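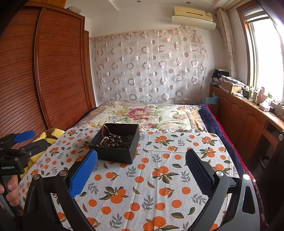 *Printed tablecloth with an orange fruit and leaf pattern on an off-white ground.*

## Table linens: what changes in the wash, and what the new care sheet says

The household textiles section of the lending library has been revised for November. The main change concerns printed table coverings, which account for most of the returns marked "altered" over the past year. The old care sheet treated every cloth the same way. The new one divides them by fiber and by how the color was applied, and asks borrowers to check the tag sewn into the corner hem before washing.

The library now holds 351 cloths, runners and napkin sets. Of these, 18 were withdrawn at the fall check. Most had shrunk along one side and no longer covered the table size printed on the tag. Others had dye transfer along the fold lines, and two had been ironed at a setting that glazed the surface. Withdrawn pieces go to the Fisteck workroom, where the usable areas are cut down into napkins.

### Shrinkage

Woven cotton shrinks mainly in the lengthwise direction, where the yarns are held under tension on the loom and again during finishing. The first hot wash releases that tension. A cloth sold as 100 percent cotton can lose between 3 and 5 percent of its length in that wash if it was not preshrunk. On a cloth 90 inches long, 5 percent is four and a half inches, enough to take most of the drop off one end.

All new stock is washed once in warm water and tumble dried before it is measured and tagged. The size on the tag is the size after that wash. Pieces bought before the current tagging system carry a white tag with no size line, and these should be washed cold until they have been remeasured.

Linen behaves in a similar way but takes longer to settle. Expect small changes through the first three washes. Polyester blends hold their size well at normal temperatures, but they can set permanent creases if they are left crumpled in a hot dryer.

### Printed color

Two kinds of print turn up often in the collection.

- **Pigment prints.** The color sits on the surface, held by a binder. It has good resistance to light and fair resistance to washing. It is weak against rubbing, particularly when wet. Wear shows first along folds and at the table edge.
- **Reactive prints.** The dye bonds with the fiber. These prints feel the same as the unprinted ground and hold up better to rubbing. Chlorine bleach will damage many of them.

A simple check will often separate the two. Run a fingertip from a printed area to an unprinted one. A slight stiffness over the print suggests pigment. The check is less dependable on older cloths, where repeated washing has softened the binder.

Pale grounds need more care than dark ones. A detergent with optical brightener shifts an off-white toward blue, and the shift is seldom even across the cloth. The new sheet calls for a detergent without brighteners on all cream, ivory and natural grounds. Oxygen bleach may be used on white cotton only, at the strength given on the package.

### Stains

The order of treatment matters more than the product used. Heat sets protein and tannin stains, so a cloth that still shows a mark should stay out of the dryer.

| Stain | First step | Wash |
|---|---|---|
| Fruit juice, tea, wine | Cold water from the back of the cloth | Warm, with detergent |
| Egg, milk, gravy | Soak in cold water for 30 minutes | Cool, with enzyme detergent |
| Butter, oil | Dish soap, worked in by hand | Warmest the tag allows |
| Candle wax | Chill, lift off, then blot with paper under a warm iron | Warm, with detergent |
| Turmeric, curry | Cold water and detergent | Warm, then dry in sunlight |

Turmeric fades in direct sun, but so do some reactive dyes. Two hours is the limit for printed cloths. White napkins can be left out for the day.

Stains that stay visible after two washes should be noted on the return slip. Please leave them alone after that. More cloths have been lost to repeated scrubbing, which lifts the surface fibers and leaves a dull patch, than to the stains themselves.

### Coated cloths

Wipe-clean coverings are a separate class and carry a yellow tag. The coating may be vinyl, acrylic or polyurethane, and none of them should go in the dryer. Wipe with a damp cloth and mild soap. Roll the covering on a tube for return, printed side out. Folded coatings crack along the crease, and cold storage makes the cracking worse — a car trunk in winter is cold enough.

Do not set hot dishes directly on a coated cloth. Vinyl softens well below the temperature of a pan taken from the oven, and the resulting mark is permanent.

### Storage

Cotton and linen pieces are now stored rolled where the shelf depth allows. Folded pieces are refolded along new lines at each return. Cloths that arrive damp are hung before shelving, as mildew can begin within two days in the Walex cabinets, which close tightly and have no vents. Starch is no longer applied before storage. It attracts silverfish and yellows with time.

### Loan terms

The loan period stays at seven days. Sets of more than six matching cloths should be reserved in advance at the Zoder Street desk. The return slip has a new line for wash temperature; please fill it in even if the cloth was washed cold. Figures from these slips will be used to decide which suppliers to keep. The first batch under review is the cotton stock from Ninh, bought last spring and entered under catalog numbers beginning with 3692.

Printed copies of the care sheet are at the desk, next to the return bin. A large-print version is being prepared. Borrowers who still have the old green sheet should discard it, as its advice on hot washing applies only to plain white cotton.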